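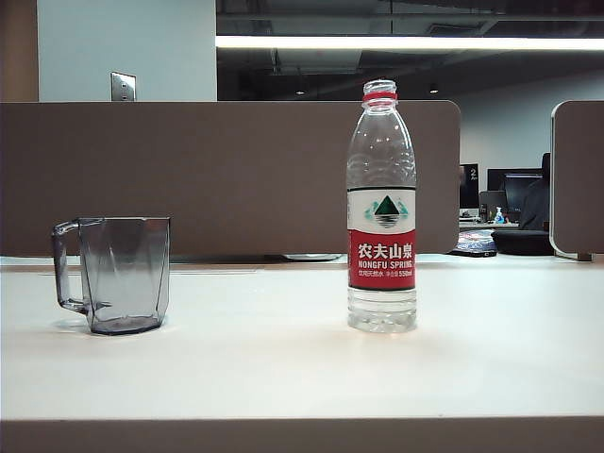
3. Field study: drinking water at the desk

3.1 Setting and participants

We now turn from the survey to the part of the project we enjoyed most, the field study at Moltisstead. The site is an office park on the edge of a mid-sized town, with four buildings put up at different times and plumbed in very different ways. That mix is what drew us to it. Two of the buildings have a kitchen on every floor, one has a single large kitchen on the ground floor, and the fourth has only wall fountains near the restrooms. People who do much the same work, on much the same schedule, get their water in quite different ways depending on which door they walk in through in the morning.

We recruited 113 office workers across the four buildings. All of them worked at a fixed desk for at least four days a week, and all agreed to keep a short paper diary for 16 working days in October. Three participants in the fourth building left before the end of the period and their diaries are not included in the results below, although their comments were so useful that we draw on them in Section 3.4.

3.2 The diary

The diary went through more drafts than any of us would like to admit. Our first version asked for volumes in milliliters and was a failure in the pilot. People don't think of a drink of water as a number. They think of it as a cup, a few sips, the rest of the bottle, or the thing they forgot about until three o'clock. The final version asked for three entries only: what the water was in, where it came from, and whether the person got up to fetch it. A fourth line was left blank for anything the participant wanted to add, and a surprising amount of our best material came from that line.

To turn these entries into volumes we asked each participant to bring in the cup or bottle they used most. We filled it to the level they said was normal for them and weighed it on a Mikov bench scale. This took most of a week and we would do it again tomorrow. The weighing sessions became a kind of open house, with people stopping to argue about what counts as a full cup, and we learned more about office habits there than in any planned interview.

Containers were sorted into two broad groups. Open containers are those with no closure in normal use, such as mugs and glasses. Closed containers are those sold or used with a cap, lid or valve. A bottle was coded as closed even when its owner left the cap off all day, a choice we come back to in the discussion. Figure 4 has one of each kind.

Figure 4. Containers used for drinking water at a desk: a clear, gray-tinted plastic mug (open) and a plastic water bottle, shown with the cap removed (closed).

3.3 Refill distance

The main measure in this section is refill distance, by which we mean the walking distance from a person's chair to the nearest tap, fountain or cooler they said they were willing to use. The last few words matter a great deal. In the second building, the nearest source for one whole wing was a small sink beside the copy room, and hardly anyone in that wing would touch it. The water was perfectly fine – we had it tested along with every other source on the site – but the sink had been used for rinsing paint brushes years before and its reputation had outlived the paint. For those participants we used the distance to the kitchen instead.

Distances were walked with a Bisgaard measuring wheel along the route people really take, around planters and through the door that is always propped open. Straight-line distances from the floor plans were much shorter and, as we show in Section 4, predicted almost nothing.

3.4 What the diaries showed

We expected people who sat far from a tap to drink less. Some did. What excited us was how many did not, and how they managed it. Participants with long refill distances had quietly built systems of their own. They filled a large bottle on arrival and poured from it into a mug through the day. They shared a pitcher with the next desk. One group of 19 people on the top floor of the third building had worked out, with no planning that anyone could recall, an arrangement in which whoever got up for coffee took the empties along. It appeared in their diaries day after day as "got up: no" next to volumes well above the site average, and it puzzled us until we went up and asked.

The pairing of an open container with a closed one turned out to be one of the most common arrangements in our data, and we had not planned for it at all. Our coding sheet had room for a single container per entry. Participants simply wrote both in the box, with a plus sign between them, and by the second week we had given in and changed the sheet. The bottle is the supply and the mug is the drink. People who worked this way made fewer trips but drank at more even intervals than those who used a bottle alone, who tended to finish it in two or three long sessions.

The three participants who left early all worked in the building with wall fountains. Each of them told us that the fountains were hard to fill anything from. The spout is low and the basin shallow, so a tall bottle has to be tipped and never gets past half full. It is a small design detail with a large effect, and it doesn't show up in any building standard we know of.

3.5 Changes to the site during the study

One event could have upset the results. Shortly before the last diary week, the site's facilities contractor, Renusico, replaced the cooler on the ground floor of the first building with a bottle-filling tap set to dispense 500 milliliters at a press. We had no warning of this. After some alarm we decided to treat it as a gift, and asked the participants in that building to note when they used the new tap. Most of them tried it at once. Several wrote that their usual mug overflowed, and at least one person taped a note to the wall explaining how to stop the flow by pressing the button a second time.

Entries from that week are kept in the main data set but flagged, and all of the models in Section 4 were run both with and without them. The direction of the results is the same in either case. The spacing between drinks does change a little in the first building, where more people went back to using a bottle alone, and we report the two versions side by side so that readers can judge the size of the shift for themselves.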